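Run 219

The Mallar cup had four scored stages, and the robotics club at Trudham had points in three of them. The fourth was retrieval. The robot had to take a capped bottle from a place where a person would have to bend down, raise it, and set it on a desktop without touching the furniture.

Ilona Borbély kept the log. She had taken the job in April, when the previous log was found to contain mainly opinions. Hers had six columns: run number, start pose, grip force, contact, result, remarks. The remarks column was narrow on purpose.

By run 200 the arm reached the bottle every time. It failed on the way up. The planner treated the desk as a flat rectangle at a fixed height, and the wrist followed a path that was correct for the rectangle and wrong for the desk. The elbow cleared. The bottle cap did not. Binden, who had written the planner, held that the desk model was accurate to within the sensor error. Juhász, who had built the wrist, held that the sensor error was the size of a bottle cap.

They had one hour left in the room. Borbély read out the settings for run 219 and Juhász repeated them back.

"Right hand, low grip. Left hand open, no task."

"Low grip. Left open."

"Hold after closure. Do not lift until I say."

The arm went down beside the desk and the fingers closed around the lower part of the bottle. The tea inside moved and settled. Binden's screen showed a closed grip.

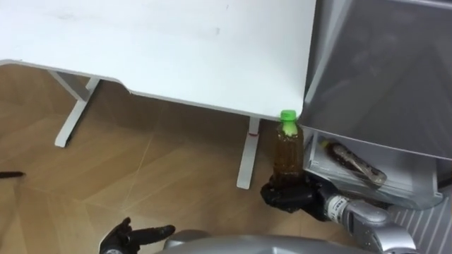 "Holding," Juhász said.

Borbély wrote the grip force in column three. The pause after closure was her addition. In earlier runs the lift had begun as soon as the fingers reported contact, and the planner had used a desk position recorded before the robot leaned forward. Leaning moved the head camera. The desk in the model stayed where it had been.

"Take the corner again," she said. "From this pose."

Binden requested 100 depth readings on the corner of the desktop and averaged them. The new corner was 19 millimeters from the old one. He looked at the number for some time.

"That is larger than the sensor error," he said.

"Yes," Juhász said.

"Replan," Borbély said. "Out first, then up."

The new path took longer. The wrist drew the bottle away from the desk, stopped, and rose in a straight line with the cap well clear of the edge. At the top the forearm rotated and the hand came in over the white surface. The bottle touched down, rocked once, and stood. The fingers opened one after another, the thumb last – a habit of the hand that Juhász had never managed to remove.

Borbély entered "none" under contact and "complete" under result. It was the first time she had used the two words on the same line.

"Again?" Binden asked. "One run is one run."

"Same settings," she said. She put the bottle back on the floor, checked that the cap was tight, and wrote 220 in the first column.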